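Caminhar em montanha - apontamentos da terceira sessão
Preparar e fazer uma subida de meio dia
22 Nov 2018

Olá outra vez a todos! Ficam aqui os apontamentos da terceira sessão, um bocadinho mais arrumados do que aquilo que fui escrevendo no quadro (a minha letra, eu sei). Quem faltou consegue seguir por aqui, mas peçam a um colega a folha das curvas de nível, que não cabe neste texto.

1. Ler o percurso antes de sair de casa

Voltámos ao percurso de Juvolville, o mesmo da primeira sessão. Começa no parque de merendas, segue o ribeiro e depois vira à esquerda para o colo. São 326 metros de desnível positivo, quase todos na segunda metade, e é isso que engana as pessoas: a primeira hora é um passeio e toda a gente vai depressa demais. Eu própria caí nessa em junho e cheguei lá acima com as pernas feitas em papa.

Marquem no mapa três coisas: onde o declive muda, onde há água e onde podem voltar para trás sem grande drama. No nosso percurso, o último ponto bom para desistir é a ponte de pedra. Depois dela a encosta fica mais fechada e mais vale chegar ao colo e descer pelo estradão.

2. Calcular o tempo

A regra que usamos no curso é simples. Contem 15 minutos por quilómetro em plano e juntem 10 minutos por cada 100 metros de subida. Em grupo, acrescentem mais uma folga para parar, tirar o casaco, voltar a pôr o casaco...

Exercício para casa: um percurso com quatro quilómetros e 300 metros de subida. Dá 60 minutos pela distância e mais 30 pelo desnível, ou seja, hora e meia sem paragens. Façam agora o mesmo para o trilho de Broltik (os dados estão na vossa folha) e tragam as contas feitas. No ano passado houve quem se esquecesse de contar a descida, que também cansa, e bem os joelhos!

3. O ritmo na subida

Passo curto, pé inteiro no chão sempre que der, e uma velocidade que vos deixe conversar. Se só conseguem responder com monossílabos, abrandem. Gosto muito de pôr a pessoa mais lenta em segundo lugar, logo atrás de quem guia - o grupo fica junto e ela não passa a manhã a correr atrás dos outros.

Os bastões ajudam sobretudo em terreno enlameado. Na subida encurtam-se um pouco, na descida alongam-se. Quem tem os Gumis do material do curso, veja se o fecho está mesmo apertado antes de carregar peso.

4. Nuvens baixas

Uma previsão de «céu nublado, sem chuva» pode perfeitamente querer dizer que vão caminhar dentro da nuvem. Vejam a altitude da base das nuvens e comparem com a do colo. Se o colo ficar lá dentro, levem o azimute já escrito num papel. O nosso, da ponte para o colo, é 336 graus. Treinámos isto no relvado com os olhos no chão e quase todos chegámos ao sítio certo, o que me deixou muito contente. 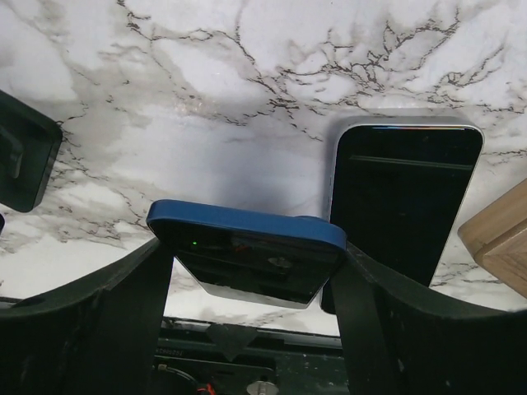 5. O que levar na próxima saída

Botas já usadas (nada de estrear), impermeável, uma camada quente, água, lanche e frontal com pilhas novas. Mapa em papel e bússola, um conjunto por cada par. O grupo vai com 17 pessoas, portanto dividimo-nos em dois na ponte e voltamos a encontrar-nos no colo.

Leituras: o capítulo sobre orientação do manual Tamošiūnaitė, só até à parte da triangulação. O resto fica para a quinta sessão.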